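Kevthorpe House Shared Kitchen: Frequently Asked Questions

This page covers the second-floor kitchen, mostly the dishes. For laundry and parking, see the general house page.

Who do I contact about the kitchen?

Adwoa Sowah handles supplies, repairs and anything missing. Bianca Radu handles shelf assignments and lost keys. Both can be reached through the front office, extension 184. The office closes at 5 p.m.

Which plates can I use?

Anything on the open shelf is shared. Plates with a name or room number on the underside belong to a resident and should be left alone. If you want to add your own plates to the shared shelf, go ahead, but you may not get them back in the same condition.

Do I have to wash up right away?

Wash up before you leave the kitchen. If a pan needs to soak, you can leave it in the left sink for up to 2 hours with a note saying whose it is. Plates and bowls don't need soaking and shouldn't be left in either sink.

How should plates go in the rack?

Stand them on edge, one to a slot, all leaning the same way. Two plates pushed into one slot stay wet where they touch, and the second one tends to slip out when someone reaches past. Large dinner plates and small ones can share the rack as long as each has its own slot.

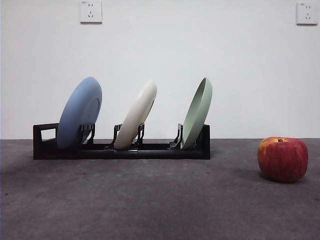

Bowls are harder. Shallow ones will stand in the slots like plates. Deep ones should go upside down on a folded towel next to the sink. Please don't balance a bowl across the tops of the plates.

Can I put glasses or knives in the rack?

No. Glasses go upside down on the towel. Sharp knives should be washed, dried by hand and put back in the drawer.

How long can things stay in the rack?

Until the next morning. Adwoa goes through the kitchen at 9 a.m. and puts whatever is dry on the shared shelf. Named plates go in the bin by the door, and you can pick them up from there.

Why did we switch from the metal rack?

The old one had rusted at the joints and was leaving marks on plates. The plastic one can be washed in the sink with dish soap. It gets a full cleaning on the first of every month, and if you notice buildup in the slots before then, a bottle brush works well. The brush hangs inside the cabinet door.

Is there a dishwasher?

Not on this floor. The one in the Malska annex is open to all residents. The annex door locks at 10 p.m.

Can I leave food on the counter?

Whole fruit is fine. Anything cut, opened or cooked has to go in the refrigerator with your name on it. Unlabeled food is thrown out at the end of the month.

I broke a shared plate. What happens?

Nothing much. Sweep up the pieces, wrap them in newspaper and put them in the trash, not the recycling. Then let Adwoa know so she can replace it. There is no charge for a single plate.

What do I do if the sink backs up?

Stop using it and call the office. Don't pour in drain cleaner.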